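Your Wondwood Carpet: Settling In and First Clean
Section 2

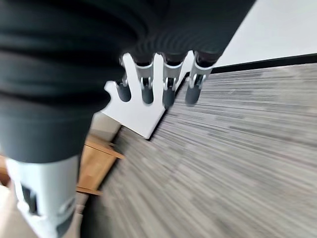

How soon can I vacuum a newly fitted carpet?
As soon as the fitters have gone. A gentle first pass lifts the loose fibres left over from cutting, and it's lovely to see the pile come up so soft and even!

First clean
1. Pick up any offcuts and stray threads by hand.
2. Set the vacuum cleaner to its highest pile setting and switch the brush bar off.
3. Start at the far wall and work back towards the door in slow, overlapping strokes.
4. Go over the whole floor again, this time across your first strokes.
5. Empty the dust container. It fills quickly in the early weeks — a bit of fluff is perfectly normal, so keep going.

Note: If you find a tuft standing proud, snip it level with sharp scissors.

Caution: Never pull a loose thread. It can open a whole row.

Spills
1. Blot with a plain white cloth, working from the outside in.
2. Dab with cool water and blot again.
3. Leave to dry fully before walking on it.

Caution: Don't scrub, and don't use bleach.

Guide text by Reshma Rampersad and Peninah Urio, Vumthorpe. Revised 2023-06-27.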